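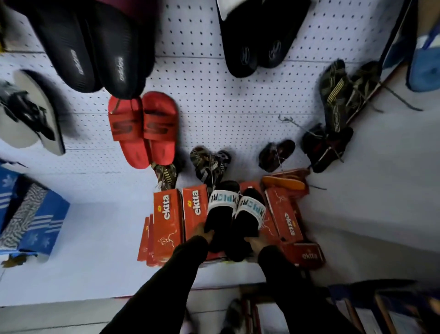
What is Varkier changing about its winter campaign?
The coat maker is dropping its paid ambassadors and bringing back a printed catalogue, with existing customers wearing coats they already own.

Home News Brands Campaigns Retail Jobs Subscribe

Varkier bins the ambassadors and goes back to paper

Print this page | E-mail this page

Varkier, the Drernton outerwear label best known for coats that weigh as much as the person inside them, has announced a winter campaign without a single explorer in it. There will be no summit, no husky and no voiceover about finding yourself. There will be a catalogue, which runs to 176 pages and comes through the letterbox.

The campaign is called Still Wearing It, and starts in October. It features customers of the brand in coats they have had for years, photographed where they normally wear them. Early pages shown to the trade include a driving instructor, a woman who runs a riverside kiosk and a retired piano tuner who agreed to take part on condition that he did not have to smile. He has been given a double page and has kept his side of the bargain.

Varkier has employed ambassadors for the last five winters. They have included a free diver, two chefs and a man who crossed a frozen lake on a bicycle, and all of them were contracted to be seen in the Ulari, the long hooded parka that brings in most of the company's money. The contracts ran out in the spring and were allowed to lapse.

"They were lovely people and very good at being cold," said Rosemarie Teuber, brand director at Varkier. "But we asked our customers who they remembered from the adverts and the most popular answer was the dog. We hadn't had a dog since the second year."

Teuber, who joined from a luggage company, said the idea came from the repairs desk in Drernton. Coats arrive there with letters, often long ones, explaining how the zip came to be in that state. The marketing department had been paying an outside firm to come up with stories while a filing cabinet two floors down was full of them. Some of the letters will be printed in the catalogue, with the spelling left alone.

The repairs desk is said to be pleased with the attention and less pleased with the number of colleagues now wandering in to look through its post.

The catalogue

The last Varkier catalogue went out so long ago that the company had to borrow a copy from a collector to see how the old order form worked. The new one does have an order form. It has been designed to be cut out with scissors, and there is a dotted line to help anyone who has fallen out of the habit.

Prices are at the back, in a table, in small type. Teuber defends this on the grounds that it is where prices used to be. The Ulari will cost the same as last winter, a figure the company describes as an investment and which readers may describe as they wish.

There are also knitting instructions for a hat, a map of Drernton showing where to park near the factory shop, and a page on how to wash a parka, headed "Don't, Mostly". A spread on buttons goes on rather longer than expected. I read all of it and would now recognise a four-hole horn toggle in the dark.

Copies will be free in Varkier shops and by post on request. Anyone who has bought a coat directly from the company and ticked the right box will be sent one. Anyone who ticked the wrong box will presumably go on getting the e-mails.
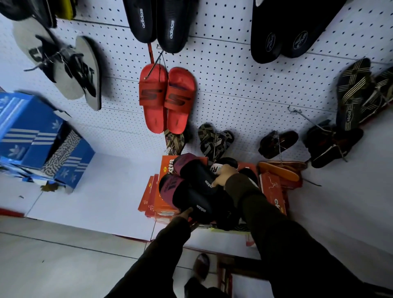 Slides and flip-flops hanging on a shop's pegboard wall.

Five short films

Tiedemann, the agency that handled the ambassador years, has kept the account, which says something for its powers of persuasion. It pitched against two others with a proposal that amounted to saying its previous work should stop. The pitch document was one sheet of paper and had a photograph of a coat hook on it.

The agency has made five short films to go with the catalogue. Each lasts 63 seconds. The extra three seconds have caused some trouble with broadcasters, who sell their time in tidier amounts, so the films will be shown mainly in cinemas and on Varkier's own site. Tiedemann tried to trim them and says the piano tuner's could not be cut without losing the bit where he does up his top popper, which is the plot.

None of the films has music. The driving instructor's has an indicator ticking in it for most of its length, and by the end you do find yourself wanting somebody to turn left. The kiosk film is the best of them. A woman in an elderly green Ulari opens a shutter, puts out a sign, brings the sign back in when it starts to rain, and puts it out again. She says one thing, to a customer off screen, and it is about mustard.

People in the trade have been polite about all this and a little nervous. Heritage campaigns come round as regularly as the brown boot, and most of them involve an old photograph of a founder with a moustache. Varkier has avoided the founder, who according to the company's own history disliked coats and had wanted to make umbrellas. It has also avoided the word "community", apart from once on page nine, where it refers to a community centre.

There is an obvious snag in advertising new coats by showing how long the old ones last. A customer who looks at a parka still going strong after many winters may well conclude that theirs will too, and leave their wallet where it is. Teuber accepts the point. She says the company would prefer people to buy one coat from Varkier than several from somebody else, and that children grow, husbands leave things on trains and moths have to eat.

To help matters along, Varkier is adding a trade-in counter at its larger shops. Old coats in wearable condition can be handed over for 10 per cent off a new one. They will be mended in Drernton and sold again on a separate rail with a card in the pocket saying what was done to them. The discount doesn't apply to the sale rail, to gloves, or to coats made by other firms, however nicely the customer asks.

Shops have also been told to take down the big mountain posters before the campaign starts. Staff at one branch have asked whether they can keep theirs, as it covers the fuse box. Head office is considering it.

What the ambassadors think

Two of the former ambassadors have wished the company well. The lake cyclist posted a picture of himself in his Ulari with the message "Still wearing mine too", which was generous of him and also, Tiedemann was quick to notice, the name of the campaign at no cost at all. He has since been offered a catalogue.

The chefs have signed with a maker of insulated bottles.

For anyone who was fond of the old style, the earlier films will stay on the Varkier site until the end of the winter, filed under Archive. The one with the dog has been moved to the top.

How to appear in the next one

The company is already collecting for a second edition. Customers can send in a photograph of themselves in their coat with a note on where they got it and what has happened to it since. Professional pictures are discouraged, and so are sunsets. Coats should be shown in the state they are normally in, and Varkier asks that nobody damage one on purpose to improve their chances, a request that suggests somebody in the office has met the public before.

Those chosen will be paid a day rate and have their coat serviced. They won't be sent a new one, as that would spoil it.

Entries go to the repairs desk in Drernton, which has asked for a second filing cabinet.

The catalogue will be in shops from October. The films go up on the same morning, at nine o'clock, except the piano tuner's, which will follow at noon – he doesn't care for early starts and the company thought it best to respect that.

Print this page | E-mail this page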